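Papers > Planning and Cost > Section 4

We use cookies to remember your reading settings. Accept | Manage

4. Budgeting a Tabletop Cell

4.1 What the task asks of the hardware

We were delighted by how far a modest budget goes! The Sesis sandwich task needs one arm, a two-finger gripper, a plain white table and a handful of props, and almost every price question we faced came back to the gripper. Toy bread and cheese are thin, so finger shape matters far more than payload. Montes and Ma drew up the first parts list in January with a heavier arm in mind, and we happily crossed it off once the props were on the table (Figure 3). 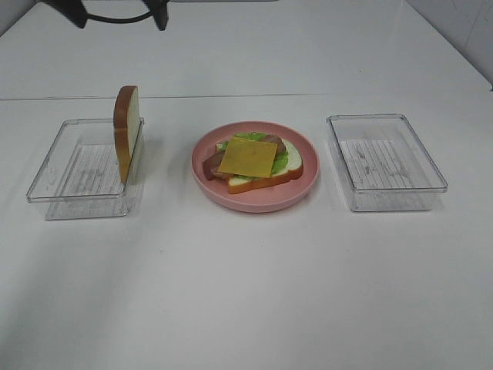 Figure 3. Workspace with two clear containers, a pink plate and a layered toy sandwich.

The containers and plate are the cheapest lines in the budget, and we suggest buying plenty of spares. Our full prop order came to $335, enough to equip 2 tables, one at Isomthorpe and one at Madolmont. Clear plastic was a deliberate purchase: it is easy to replace, and it gives the vision software something hard to chew on.

Fingers are where we would spend more. A cheese slice has to be held by a narrow strip, close to the floor of a container and with other pieces standing nearby, so bulky tips quickly become a problem. We set aside roughly $2,000 for fingers, mounts and cable parts, and we would do the same again.

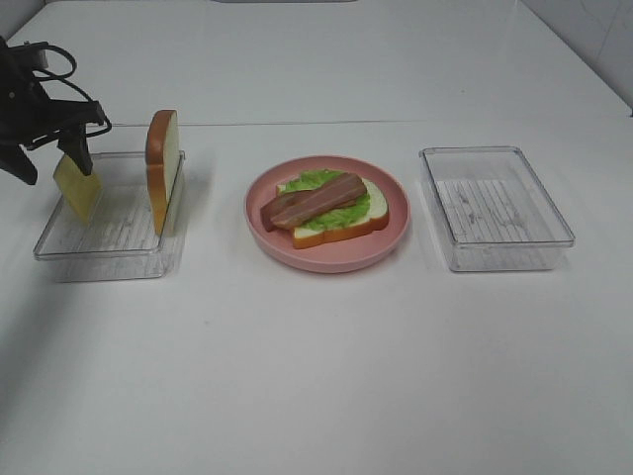

4.2 Lead times and spares

Order the fingers first. Song quoted us 14 working days for a matched pair, longer than any other item on the list, and the table layout can be settled while the order is out. We also recommend pricing a second cable at the same time (ours shared a shipping charge with the fingers, a very welcome saving).

Contact the authors | Back to top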